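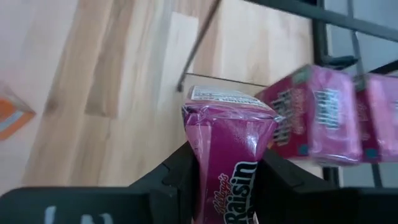 Single-serve Kellogg's box between the fingers, two more on the wire rack.

Thread on next year's gripper budget, as several people asked how we got to the number. Costs are for one cell, before tax. 1/9

Starting point: the arm is paid for. What's up for renewal is everything past the flange – fingers, wrist camera, cabling, spares. We'd been buying these piecemeal on the shop card, and Nélida Villalba in finance quite reasonably asked for one line with a forecast behind it. 2/9

Fingers first. Wide flat faces suit small cartons. Glossy film is the awkward part, as the grip face has to hold on the wrap without crushing the carton. Pad wear is therefore the consumable to plan for, well ahead of the finger body. 3/9

Two quotes in hand. Plondar sells the finger and pad as a single part. Urley sells the pad separately, glued on, at $333 for a set with freight. Plondar is cheaper on day one and dearer by the second replacement. Lakmal Amarasinghe ran the sums both ways and I agree with his. 4/9

We've budgeted five pad sets for the year. Tharindu Mondal wanted more. My view is that adhesive has a shelf life and a drawer full of expired pads is a poor use of capital. We'll review in May. 5/9

Wrist camera: keep the current model, buy one spare. The lens sits close to the work, so reflections off the wrap show up as white highlights along the creases. A polarizer is a small cost and goes in the same order. A higher-resolution sensor doesn't fix glare and has been struck from the list. 6/9

Rack: no spend. Open wire is harder on depth sensing than a solid shelf, but the sites we're planning for use wire, so the test rack stays wire. Obadia Owino has asked for a second one at a different bar spacing. Deferred, not refused. 7/9

Lead times matter more than price here. Urley says three weeks, Kodikara says five for the cable assembly and won't commit in writing. Order the cable first. If you're planning something similar, ask for the lead time on the connector separately from the cable. 8/9

Still open: whether the service contract covers the wrist camera mount. Atif Tarar reads the clause as yes, I read it as no, and the supplier hasn't replied. I've carried it as a cost until they do. Will add the answer under this post. 9/9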